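Retail picking demonstrations
Posted February 27, 2022 by Shabani Simiyu

Retail picking demonstrations are recorded examples of a robot arm taking goods off a store shelf, used to train a learning system. One example is usually called an episode — arm starts, does a thing, stops. The learner gets camera pictures together with the arm's joint positions and is asked to produce the next motion. Also called shelf demos, or in older notes "shop runs".

Recording

Most episodes are teleoperated. An operator moves a leader device, or a hand controller, and the arm follows. Views are of two kinds, fixed and wrist. Fixed views give the layout. Wrist views give the last few inches before contact, at whatever angle the wrist happens to be, and they pick up a lot that has nothing to do with the pick.

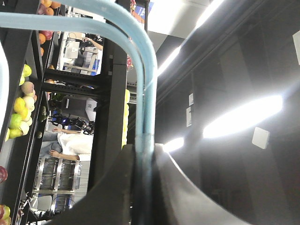 Wrist view near the fruit shelving, blue cable running past the gripper.

Sideways pictures are normally left as is. Rotating them afterwards breaks the match with the arm data, and the learner doesnt care which way is up so long as it's the same every time.

Shelf layout

Goods get moved between episodes. If the same box is always in the same spot the model learns the spot. Spacing matters too: bottles grouped close together are one problem, a single box on open shelf another. The navy-blue carton on the upper shelf, with the yellow 冰糖雪梨 bottles well off to its left, is the second sort.
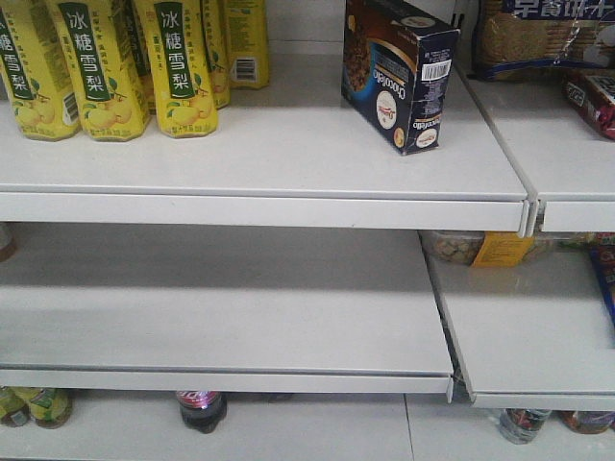
Approach and grasp

Hardest part to record well. Clear plastic gives poor depth readings, bags change shape when squeezed. Operators are told to slow down close to the item and not to correct twice. The Skirnadis protocol, written in October, splits each pick into 2 labeled stretches, approach and lift, and drops any episode where the labeler can't find the boundry.
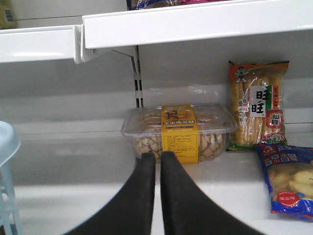

Gripper fingers in front of a clear box of biscuits, rice crackers to the right.

Placing

Often under-recorded. Basket walls are thin and slotted, and an upright handle halves the opening, so the arm has to commit to a side. Episodes ending at the basket are kept even when the item ends up leaning.
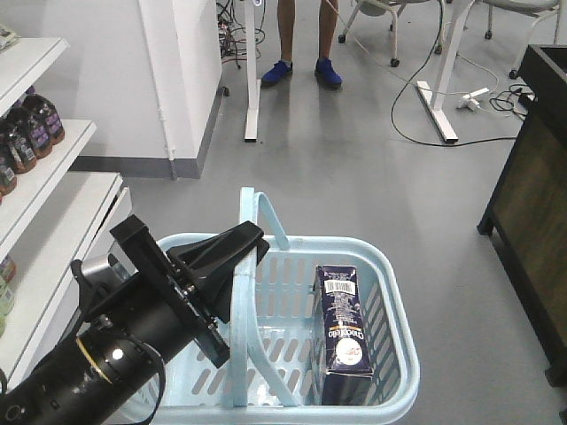
Gripper at the basket rim, dark carton in the right half.

Size and filtering

Sets vary widely. The Balholm set holds 3,847 episodes recorded at 15 frames per second. Rinance published a smaller one with fixed views only. Failed picks are either thrown out or tagged — practice differs, and Ye keeps them in a seperate folder with a one-word cause.

Related articles
Teleoperation
Imitation learning
Wrist cameras
Grasping of deformable packaging
Episode labeling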